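July
By Panagiotis Petridis

Plitdale's clothing exchange has a hanger problem

The Plitdale Clothing Exchange reopened this month after a spring closure, and the first item on its wish list is something most people in town have been trying to get rid of for years. It does not want hangers. It has hangers.

According to the tally taped inside the stockroom door on Fitzgerald Street, the exchange took in 2,346 garments over the winter, and 1,119 of them arrived still on whatever they had been hanging on at home. The clothes went out again at a healthy pace. The hangers stayed. They filled the bins, then the space under the bins, then a bathtub that came with the building and has never been connected to anything.

The exchange has responded with a rule, which in Plitdale is how you know a thing is serious. From now on, clothes on a rail get bunched at one end, and spare hangers wait at the other until somebody needs them. Colors may be mixed. An earlier plan to give adult sizes one color and children's sizes another lasted until the first busy afternoon, when a family of five came through and undid it in the time it takes to try on a raincoat.
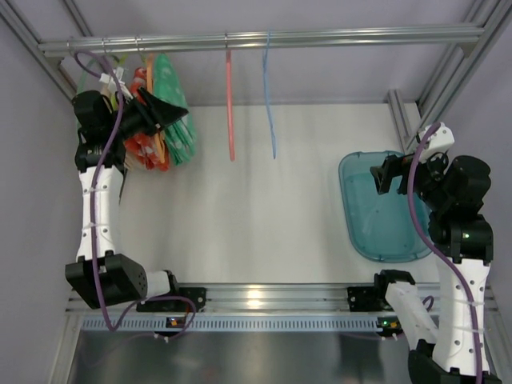 Clothes and hangers bunched at the left end of the rail, with a pink-red hanger and a light blue one hanging free.

The new system has its critics. Regulars who like to flip through a rail one shirt at a time complain that a tight bunch makes browsing feel like getting a coat out of a closet at a party. Patterned things vanish behind striped things. One shopper told the exchange she had bought a green blouse on the strength of its left sleeve and was still getting to know the rest of it.

Supporters point to the extra room. A rail with its clothes pushed along has space for whatever comes through the door next, and at the exchange something always does. The busiest hour so far this month brought in 68 pieces, many of them cardigans, in weather that had most of Plitdale sitting in front of a fan.

As for the surplus, help may be coming from up the road. The Drakham branch, which opened with plenty of donated clothing and almost nothing to put it on, has agreed to take two carloads of hangers. It asked for plastic ones in good shape, no broken hooks, and said it was not fussy about color. Plitdale said that was fortunate.

Wire hangers are another matter. Feder Cleaners will take them back at its side door, provided they are tied in bundles and not simply pushed through the gap at the bottom, as has been happening. The shop has put up a sign about this. It is a polite sign, with one word underlined twice.

Donors can still bring clothes to Fitzgerald Street during opening hours, clean and folded, in a bag or a box. Anyone who turns up with a shirt on a hanger will be thanked for the shirt and handed back the hanger.

The bathtub is also available, to anyone with a truck.

Contact the newsroom | © Plitdale local news, all rights reserved | Back to top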